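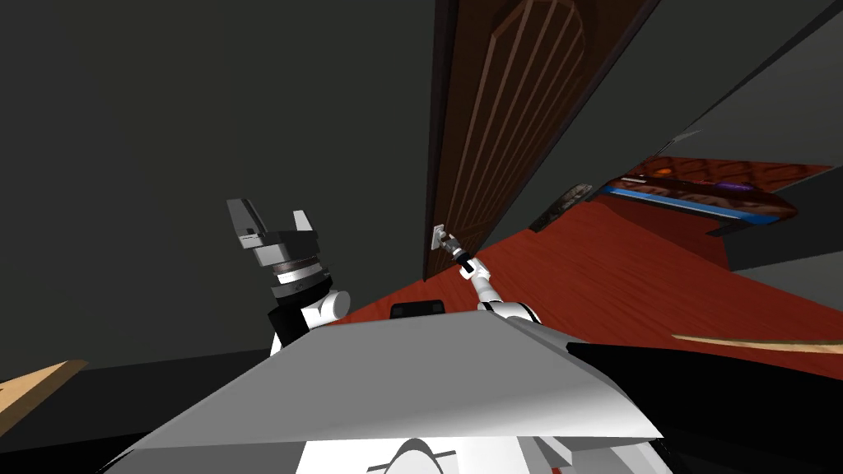 Subject: Re: [tilto-users] Door task: planner gives up after grasp
From: Sebastian Buzatu
To: tilto-users

Hi all, and hi Heitmann in particular,

Sorry for the slow answer. I read your message when it came in, started typing a reply, decided I should try it myself first, and then of course lost most of February to the Skullis release. Anyway, I finally sat down with the door scene yesterday evening and I think I can help, at least with the first half of your trouble.

Heitmann wrote:
> We are on the current Tilto branch with the Sostik planner plugin.
> The right arm reaches the handle fine and the gripper closes. As soon
> as we ask for the pull, the planner returns "no valid start state"
> and that is the end of it. It fails in 44 out of 50 seeds. The other
> six open the door a bit and then stop with a joint limit error on
> the base of the arm. I have tried raising the planning time to 8
> seconds and it makes no difference at all.
> Is the door model broken, or are we?

Neither, I'd say! Raising the planning time won't help with the first error, so please put that back to whatever it was before. "No valid start state" means the planner has looked at where the robot is right now and decided it is already in collision, so it never begins searching. With the right gripper closed on the silver handle, the fingers and the handle are touching, and unless somebody has told the collision checker that this is fine, it is going to complain. Quite right too, from its point of view.

In the older plugin the grasp action added that exception for you. In the current one it only does so for free objects, meaning things you can pick up and carry off. A handle belongs to the door, the door hangs on a hinge, and the whole thing counts as part of the environment, so the exception never gets made. I think that was a sensible change for most people, but it does catch everybody who works on doors and drawers, and the note about it in the changelog is one line long (my fault, I wrote it).

What worked for me was this:

1. After the gripper reports closed, add the allowed pair yourself, right fingertips against handle. Only the fingertips, please. I once allowed the whole arm against the whole door and got a beautiful plan that went straight through the wood.

2. Leave the handle plate in the collision set, but shrink the padding on it. The default padding is meant for tables and walls and it's much too fat for a plate sitting right behind a handle.

3. Ask for the pull as a constrained path around the hinge axis, instead of as a goal pose for the hand. If you only give a goal pose, the sampler is free to pick any route it likes between here and there, and hardly any of those keep the hand on the arc that the door allows.

4. Remove the allowed pair again on release. It's easy to forget, and then the next episode starts with a robot that believes it can walk its fingers through handles.

With those changes I ran 148 seeds overnight and the start state error was gone from all of them. The joint limit error is another matter and I still see it now and then. My suspicion is that you are holding the base still for the entire pull, as I was, and the arm simply runs out of room as the door comes toward you. I'd let the base move along with it, slowly, with the arm weighted higher so that it does the fine work. I haven't tuned those weights properly, so I would rather not post mine and have them copied into six different projects by next week.

One more thing while I'm here. Do check where your left arm is parked during all of this. In my scene it stands up on its own side with the gripper open and pointing upward, which I like well enough as a resting pose, but the planner treats it as an obstacle like any other, and once the base starts turning you want to be sure it isn't heading for the door frame. There's a "monitor idle arm" switch in the Sostik config and it is off by default.

If you could send me one of your six half-open runs, with the full log and the joint traces, I'll gladly look at it. The short log cuts out the part I need.

All the best, and good luck with the hinge,
Sebastian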